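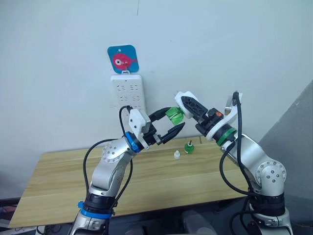

Ticket: Arico (map 7 of Desby) cannot reach full kills after loading a save
Opened by: Renu Sachdeva
Opened: January 12, 2026
Component: Drivau engine, saved games / Desby map pack
Status: Closed, fixed in engine and in map
Severity: Medium (map can be finished, tally cannot)

Summary

If I save anywhere in the first half of Arico and load that save later, the last group of monsters never shows up. The map still ends normally, but the kill tally on the end screen is short. With no loading at all, the same route gives the full 138.

Steps to reproduce

1. Start Arico from the menu, hardest skill, default weapons.
2. Go through the dock and the pump room. Take the red key.
3. Save on the stairs outside the pump room.
4. Quit to the desktop. Start Drivau again and load the save.
5. Use the red key at the gate and walk to the altar in the drained basin.
6. Pick up the blue armor on the altar.

Expected: Monsters teleport in on the four ledges around the basin.

Got: The ledges stay empty. I hear the bars on the north side open, so the armor line did trigger. Nothing arrives even if I wait several minutes. Firing weapons makes no difference.

Settings

Drivau stable build, software renderer, compatibility set to "strict." Desby loaded by itself with no other mods. I also tried the hardware renderer and the result is the same. I play with pistol starts, but carrying weapons over from map 6 does not change it.

Log

Entry 1, Renu

Adding what I found after the first report. I loaded the same save five times and got the same result each time. I then made a save inside the basin, right next to the altar, and loaded that one without quitting the game. Same result. So quitting is not needed, only loading.

I turned on the automap cheat to look at the closets. There are two long rooms off the east edge of the map where the ledge monsters wait. After the load they are all in there, all facing west, none moving. In a run with no loading they start walking as soon as I fire the first shot in the pump room, and by the time I reach the basin they are packed against the lines at the far end.

Entry 2, support

Thanks, that helps. The closets work the usual way. The monsters hear a shot, wake up, and walk toward the player, but a blocking sector holds them back until the armor pickup lowers it. Then they cross the teleport lines. If they are asleep when the blocker lowers, they stay asleep unless they hear something afterward.

Two questions. Did you fire any shots before saving? And when you fire in the basin after loading, are you firing a gun or using the fist or saw?

Entry 3, Renu

Yes, I fired plenty of shots before saving. The pump room can't be cleared without it. After loading I fired the shotgun and the rocket launcher from the altar. I also went back to the pump room and fired from there. No movement in the closets in either case.

I can make a demo, but demos do not carry over a load, so I am attaching the save itself and a demo of the clean run. In the clean run I finish with 200 health and all secrets, in case that matters for the pickup order.

Entry 4, support

Save received and it loads fine on our end. Confirmed on the current build. The monsters in both closets are asleep with no target.

Looking at the map in the editor, the closets are joined to the pump room by a thin strip of sector so that sound can travel. The strip is 3,000 units long and runs around the outside of the dock. It passes through sector 70, the small floodgate next to the dock, which starts open and closes when the player takes the red key. Once it is closed, sound cannot pass through it.

So there are two things to explain. The first is why the monsters forget they were awake. The second is why they cannot hear anything after that. The floodgate explains the second one. In a clean run they are already awake before it closes, and it makes no difference.

Entry 5, support

Found the first part. When Drivau writes a save, each monster is stored with a reference to whatever it is chasing. On load, those references are matched up again in a second pass. The pass skips any monster whose sector has no floor change, no light change, and no player in it, as a way of speeding up very large maps. The closets meet all of those conditions, so the target is dropped. A monster with no target goes back to its idle state on its first think.

Monsters in the main part of the map also lose their target now and then, but they see the player again right away and it is never noticed.

This shortcut was added in August, so any build older than that should not show the problem. Renu, if you still have an older build on disk, could you check? Use a new save, as the current save format will not open in it.

Entry 6, Renu

I had one from before the change. New game, new save on the same stairs, loaded it, and the ledge monsters arrived as they should. Full tally at the end. I repeated it with a save next to the altar and that was fine too.

Is there any way to rescue the save I have? I am partway through the whole pack in one sitting's worth of saves and would like to avoid replaying the dock.

Entry 7, support

Not by normal play. The floodgate is a one-time action and does not open again. You have two options.

Console: open the console after loading and type wakeall, then close it. This gives every sleeping monster the player as a target. It will also wake the two guards in the room behind the blue door, who would otherwise be asleep when you get there. The run will be marked as assisted on the end screen.

Replay: start the map over and avoid loading until the basin fight has begun. Once the first monsters have appeared on the ledges, saves are safe for the rest of the map. There are no other closets that depend on sound.

Entry 8, Renu

Used wakeall and it worked. All four ledges filled. The assisted mark is fine with me. I'll redo the map properly when there is a fix.
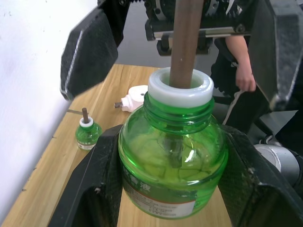

One other thing I noticed while testing. If the armor is picked up while a monster from the pump room is standing on the north bars, the bars rise, hit it, and go back down. They try again after a second or so and it clears up once the monster moves. I don't think it is related. Mentioning it so it is written down somewhere.

Entry 9, support

Not related, and it is the normal behavior for that door type. We can pass it on to the mapper if you want it changed.

A fix for the target references is in the test build. The second pass now goes through every monster, with no skipping. On the largest map we have, the load takes slightly longer. On Arico there is no difference that can be measured.

Please note that the fix only helps with saves made before the references were lost. A save written by the stable build still has the right data in it as long as it was not loaded and then saved again. Your stairs save should be good. The altar save was made after a fresh start of the map, so it should be good too.

Entry 10, Renu

Tested with the new build.

Stairs save: works, all ledges fill.
Altar save: works.
A save I made after loading the stairs save in the stable build: does not work, monsters asleep, same as before.

That matches what you said.

Entry 11, Kılıçarslan (map author)

I was pointed here from the Desby thread. I can make the map safe on my side as well. The floodgate was never meant to be part of the sound path. I drew the strip first and put the gate on top of it later, and didn't check it again.

In the next upload the strip goes behind the gate and stays open for the whole map. With that change, a monster that falls asleep for any reason will wake again at the next shot. I have tried it in Drivau stable with a save on the stairs. After loading, one shot at the altar wakes both closets and they come through at the normal time.

The bars will stay as they are. If I change them to the other type they can crush the player on the way out.

Saves from the old version of the map will not load in the new one, as the sector numbers have moved. Finish the map first, then update.

Entry 12, support

Thanks. We will keep the engine fix as well, since other packs use closets built the same way.

For anyone who finds this ticket with the same problem on another map: check whether the missing monsters are in a separate room reached only by sound. If they are standing still after a load but were walking before it, it is this issue. If they never moved in the first place, the fault is more likely in the map, and the report should go to its author.

Resolution

Engine: saved target references are restored for all monsters. Included in the next stable build.
Map: sound path in Arico moved clear of the floodgate. Included in the next Desby upload.
Workaround for older builds: wakeall in the console after each load, or no loading before the basin fight.

Entry 13, Renu

Replayed with the new build and the new map, loading at the stairs and again at the red gate. 138 kills on the end screen, no assisted mark. OK to close.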